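4.2 Placing two cubes inside a marked region

The second task compares the two controllers on a job where the objects have to end up close together. Each trial uses two painted wooden cubes, one green and one blue, and a circle drawn in marker on a whiteboard that lies flat on the table. The arms start outside the camera view and must return there before a trial is scored. Both arms carry the same parallel gripper, and the fixed camera was not moved between conditions. We ran 20 trials with the Drimel controller and 20 with the Bruven controller, swapping after every second trial so that any change in the light would affect both equally.

A trial counts as a success if both cubes rest wholly inside the line when the arms have withdrawn. Contact between the cubes is allowed. Mared Craddock and Jhonatan Chambi scored the final camera views separately, without knowing which controller had been used, and settled any disagreement by looking at the view again together.
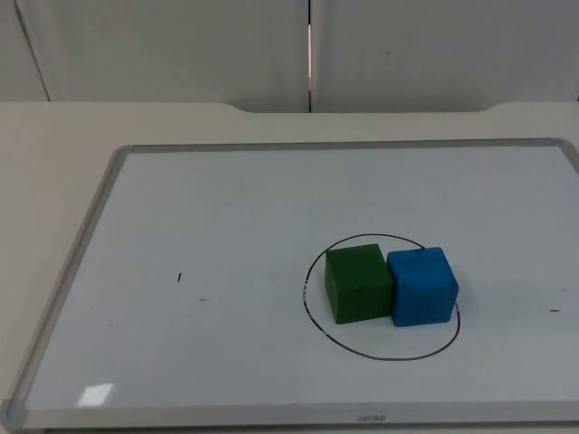 Figure 4. Final state of a trial, with both cubes inside the circle and the arms out of view.

The circle was drawn by hand and is not perfectly round. We considered a printed target but kept the marker line, as the same line had been used in the earlier pilot and we wanted the results to be comparable. Gaps in the ink were left alone unless a scorer asked for the line to be redrawn. Glare from the overhead lighting was also left in, and neither controller was given a mask for it.

Most failures came with the second cube. The Drimel controller tended to release it a little early, and it came to rest on the line. The Bruven controller lowered it further but sometimes pushed the first cube as the fingers opened. Adding a fixed offset of 2 mm to the Bruven release point reduced this pushing in a short follow-up, which we report separately because the offset was chosen after the main trials had been seen.

Bruven was the slower of the two, taking almost 46 seconds for a typical trial. Much of that time went on the final approach, where its speed limit is lowest. We did not try raising the limit, and the timings in Section 4.3 should be read with that in mind.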